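Section 4: First recordings with the hand-held grippers

By now you should have a pair of Wornero grippers built, the finger pads glued on and the backpack straps adjusted. If the pads still peel when you tug them, go back to section 3 and give the glue overnight. I rushed mine in June and spent an evening picking rubber out of the hinge.

I'm writing this from what we do at our shared workshop, so swap in your own tables and shelves as you go.

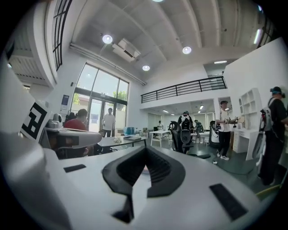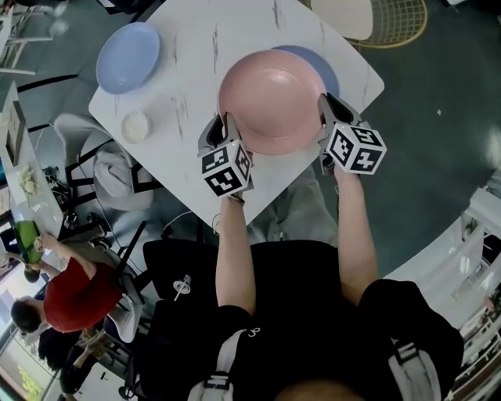

Before you start

You'll want both grippers, the backpack, a charged battery and a handful of things to pick up. Plates are my favourite for a first go, plastic if you've got them. Their rims are easy to find with the fingers and you'll notice straight away if one side is gripping harder than the other.

4.1 Put the backpack on first, then pick up the grippers. Doing it the other way round means threading a gripper through a shoulder strap, and I've cracked a marker mount that way.

4.2 Do up the wrist straps. Snug, but you should still be able to slide a finger under them.

4.3 Check the marker cubes. Every face should be clean and flat, with no lifted corners. A wipe with a dry cloth is plenty - don't use metho, it takes the ink off.

4.4 Switch on at the backpack and wait for the Siltis logger to beep. Two beeps means it has found both grippers. One long beep means it has only found one, and it's nearly always the plug at the wrist end.

4.5 Open and close each gripper fully, slowly, then hold both closed until you hear the next beep. That sets your zero.

4.6 Stand square to the table and do one simple job. Pick up a plate with both hands, move it, put it down, let go. Keep the marker cubes facing up as much as you can.

4.7 Press stop before you turn away from the table. I forget this one constantly and end up with long recordings of me walking to the kettle.

Note: Kanini Mollel, who wrote the logger settings we use, likes clips kept under 42 seconds. Longer ones do save, they're just a pain to trim later. Her settings file is in the Preltach folder, and you want the one ending in 421. The one ending in 100 is for the old motors.

Caution: Look where your cables run before you step back. Tape down anything that crosses the spot where you'll be standing, and push spare chairs well out of the way. You can't see much past a backpack and you've got no free hand to catch yourself.

Caution: Don't squeeze to the end of the travel on anything hard. The finger will bend before the plate does - replacements take ages to print.

If the recording looks jumpy when you play it back, redo 4.3 and 4.5 before you touch any settings. Still jumpy? Try turning the table so you're not facing straight into a window, then record the same move again.

Section 5 covers copying the clips across to the Russo arm.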